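펜덤 하는 사람들 사이에서 도는 얘기 하나. 도로변에 가로수를 깔면 주택 등급이 빨리 오른다는 것. 나는 안 믿는다. 며칠 돌려본 걸 여기 타래로 적어둔다.

1/ 출처부터 찾아봤다. 다들 Yakubu Okafor가 쓴 공략 글을 링크하는데, 정작 그 글에는 가로수가 "도움이 되는 것 같다"고만 적혀 있다. 그게 몇 번 옮겨지더니 "무조건 깔아라"가 됐다. 늘 보던 흐름이다.

2/ 그래서 똑같은 구역을 두 개 만들었다. 강가 평지에 주택 50채씩, 학교 위치 같고 버스 노선 같고 세율도 같다. 한쪽은 모든 도로를 가로수 도로로 바꾸고 다른 쪽은 맨 도로로 뒀다.

3/ 게임 시간으로 6년을 돌렸다. 중간에 손은 안 댔다. 화재 한 번 난 것도 그냥 뒀다. 맨 도로 쪽에서 났으니까 오히려 가로수 쪽에 유리한 조건이었다.

4/ 결과는 차이 없음. 최고 등급까지 간 집이 가로수 쪽에 4채 더 많긴 한데, 같은 저장 파일을 다시 불러와 돌리니 이번엔 맨 도로 쪽이 앞섰다. 이 정도면 그냥 난수다. 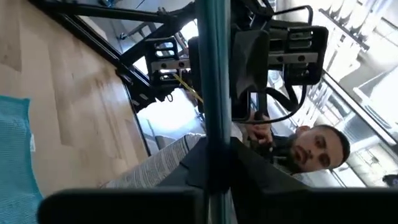 최종 수정: 2018년 4월 30일

5/ "땅값 오버레이에서는 초록색이 진해지던데요?" 이 답글을 제일 많이 받았다. 맞다, 진해진다. 그런데 그 오버레이는 색 단계가 몇 개 안 돼서 값이 조금만 움직여도 경계를 넘으면 확 달라 보인다. 주택 창에 뜨는 숫자를 직접 보시라. 거의 안 움직인다.

6/ 소음 얘기도 있다. 가로수가 소음을 줄인다는 건 나도 확인했다. 다만 간선도로 옆에서만 그렇다. 골목 안쪽은 원래 소음이 없는데 거기다 나무를 심어서 뭘 줄이겠다는 건지 모르겠다.

7/ 비용은 다들 입을 다문다. 내 도시에서는 전 구간을 바꾸니 도로 유지비가 대략 70% 올랐다. 그 돈이면 초등학교를 하나 더 짓는다. 그리고 학교는 지으면 등급이 오른다. 이건 몇 번을 돌려도 오르더라.

8/ Zainab Olaniyan 님이 커나인 모드를 깔면 결과가 다르다고 알려주셨다. 깔아봤다. 다르긴 하다. 근데 그 모드는 녹지 가중치를 통째로 손본다. 모드를 깔면 효과가 있다는 말과 본편에서 효과가 있다는 말은 전혀 다른 말인데, 추천 글에는 모드 얘기가 빠져 있다.

9/ 라슈티 맵에서는 된다는 분도 계셨다. 경사지라 도로 소음이 다르게 퍼진다는 설명이었다. 그럴듯한데 그걸 보여주는 저장 파일은 아직 못 받았다. 파일 주시면 돌려보겠다. 스크린샷 말고 파일로 부탁드린다.

10/ 12월 패치에서 바뀐 거라는 주장도 봤다. 패치 노트를 처음부터 끝까지 읽었는데 가로수라는 단어가 없다. "주거 환경 계산 개선" 한 줄이 있을 뿐이고, 이 한 줄에 각자 믿고 싶은 걸 다 집어넣고 있다. 예전 버전으로 되돌려서 비교한 사람이 있으면 알려달라. 나는 예전 버전이 없다.

11/ 펜사이드 게시판에는 한술 더 떠서 나무 종류까지 따지는 글이 올라왔다. 플라타너스가 은행나무보다 낫다고 한다. 근거는 글쓴이 도시가 잘 컸다는 것. 그 도시는 스크린샷만 봐도 지하철이 세 노선이다. 나무 덕이라고 하기 전에 지하철부터 빼고 돌려봐야 하지 않나.

12/ 예뻐서 깐다는 분들께는 할 말 없다. 나도 강변 산책로 쪽은 깔아놨고 해 질 때 보면 좋다. 초반 예산을 털어서 골목마다 까는 걸 "필수"라고 가르치는 건 좀 그만했으면 한다. 그거 따라 했다가 적자 난 초보분 질문이 매번 올라온다.

13/ 추가. 세율 때문 아니냐는 질문이 있었는데 두 구역 다 기본값 그대로였다. 정책도 전부 끄고 돌렸다. 쓰레기 수거는 양쪽 다 매립지 하나씩.

14/ 다음에는 공원 쪽을 해볼 생각이다. 작은 공원 여러 개가 범위가 겹치면 효과도 쌓인다는 얘기인데, 이것도 다들 그렇다고만 하고 숫자를 올린 사람을 못 봤다. 해보신 분 있으면 이 타래에 답글로 달아주세요.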